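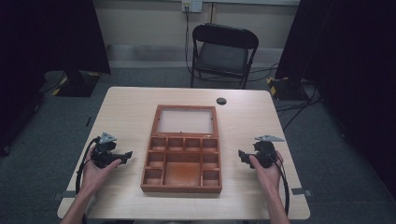

Hititville Forum > Küche & Vorrat > Tee und Kaffee > Tee richtig lagern

Tee richtig lagern: Dose, Tüte oder Holzkasten?
2884 Aufrufe

bergkraut
Hallo zusammen, ich habe im April einiges an losem Tee bestellt, hauptsächlich Darjeeling und Sencha, dazu Pfefferminze aus dem eigenen Garten. Bisher kommt bei mir alles in die Originaltüte mit Klammer. Der Sencha schmeckt inzwischen flach, der Darjeeling geht noch. Wie bewahrt ihr losen Tee auf, und wie lange haltet ihr einen angebrochenen Grüntee? Es geht um Tüten mit 100 g.

kannenwart
Grüntee nach dem Öffnen innerhalb von 2 Monaten trinken, mehr hilft da nicht. Ich kaufe den nur noch in kleinen Mengen. Schwarztee ist unempfindlicher, der steht bei mir auch mal ein Jahr. Dosen mit doppeltem Deckel sind das Beste, ich habe die von Zimari. Schließen gut und riechen nach nichts.

Teeblatt_Nord
Sehe ich anders. Eine große Dose, die halb leer ist, hat viel Luft drin. Die Tüte kann man zusammendrücken und umschlagen. Ich lasse alles in der Alutüte und stelle die Tüte in die Dose. Minze unbedingt getrennt, sonst riecht nach kurzer Zeit der ganze Schrank danach.

kannenwart
Dann nimmt man eben eine kleinere Dose. Tüte in Dose ist doppelte Arbeit bei jeder Kanne. 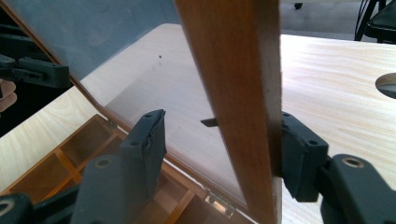 lindenholz
Bei mir kommt es auf die Sorte an. Beutel, die einzeln verpackt sind, vertragen fast alles, loser Tee braucht etwas Dichtes und Dunkles. Für die Beutel reicht deshalb ein Holzkasten mit Klappdeckel. Eine durchscheinende Scheibe im Deckel wie bei meinem lässt natürlich Licht durch, losen Grüntee würde ich da nie reinschütten. Der lose steht im Schrank, Fach unten, weit weg vom Herd.

bergkraut
Danke. Der Schrank über dem Herd war bei mir wohl der Fehler. Da wird es beim Kochen ziemlich warm, und feucht vermutlich auch. Hat jemand Erfahrung mit Kühlschrank?

Teeblatt_Nord
Nur ungeöffnet. Sobald die Tüte offen ist, zieht der Tee Feuchtigkeit und Gerüche. Und vor dem Öffnen erst auf Zimmertemperatur kommen lassen, sonst schlägt sich Wasser auf den Blättern nieder.

kannenwart
Da sind wir uns mal einig.

roestgrad
Ich komme vom Kaffee, meine Bohnen hole ich bei Maillard. Da gilt fast dasselbe, nur dass frische Bohnen ausgasen und ein Ventil brauchen. Tee und Kaffee nie ins gleiche Fach. Ich hatte mal einen weißen Tee neben dem Kaffee stehen, den konnte ich wegwerfen.

lindenholz
Zum Holz noch: vorher ein paar Tage offen auslüften lassen, wenn der Kasten neu ist und nach Lack riecht. Ein Schälchen Natron reinstellen soll helfen, habe ich nicht probiert.

bergkraut
Ich bestelle jetzt zwei kleine Dosen bei Lemari und ziehe mit allem nach unten um. Die Minze kommt ins Schraubglas.

12 Antworten ausgeblendet | 5 Mal geteilt

Ähnliche Themen
Wassertemperatur bei Sencha
Minze trocknen: Dachboden oder Backofen?
Teekanne aus Gusseisen rostet innen
Kaffeebohnen einfrieren, ja oder nein
Motten im Vorratsschrank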